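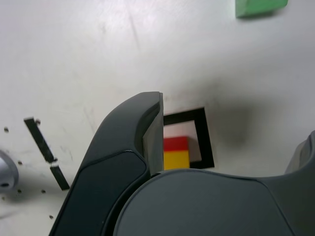 *Red and yellow, inside the square of black tape.*

My sister asked me on Friday when she can buy a machine which folds the clothes of her three children. She knows that I write about automation, so she thinks I must know the date. I told her that I would answer on the blog, and now I have to keep the promise.

My short opinion is that the home will wait for a long time, and the shop floor will wait less. I want to explain how I came to this opinion, because two years ago I believed the opposite.

At that time I thought that a home is easy. A cup is light, a sock is soft, and a small mistake does not cost much. In a factory everything is heavy and the customer is angry if one part is missing. But the factory has one big advantage: people there have already put the world in order. The part comes in the same box, with the same side up, and the light does not change at four in the afternoon. In my sister's kitchen the cup can be in the sink, under the sofa, or in the hand of a child who does not want to give it.

This is why so much of the work is still done with painted blocks on a white table. Some readers wrote to me that they are disappointed by it. They want to see dinner being cooked. I understand them, but to pick up a block and place it where you want is a big part of every chore. To load a dishwasher is the same action, only the blocks are made of glass and they have soup on them.

My friend Dennis Laizer works at Pusterero, a small firm which packs spare parts for water pumps. They tried an arm for one job, moving plastic caps from a tray into a bag. He gave me the figures from his notebook and allowed me to use them. In the first week the arm tried 2,000 caps and it placed 1,533 of them correctly. A worker had to help with the others. Dennis was not happy with this result, and his manager Godfrey Mfaume was even less happy, as he had already promised the arm to two other departments.

Then they changed the tray. The new one has 16 places and every cap stands apart from its neighbor. They did not touch the program at all. Dennis says the second week was much better, but he did not write the number down, so I cannot give it to you. I was a little angry with him about this!

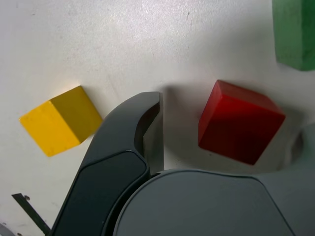

**Can a machine learn one chore and then do a different one by itself?**

Only in a small way, for now. If the new chore uses the same movements and objects of similar shape, some of the learning can be kept, but a person still has to show the new work and check the result.

I think about that tray often. To help the arm, they made its work simpler, and a family cannot do this so easily. My sister will not buy a wardrobe where every T-shirt lies apart from the other T-shirts. She has asked me to add that she would consider it if the machine also finds the missing socks.

Next time I will write about Shabani Kimaro, who repairs old floor cleaning machines and has strong opinions about batteries. If you work in a place where an arm was bought and later switched off, please write to me too. I would like to hear what the job was and who does it now.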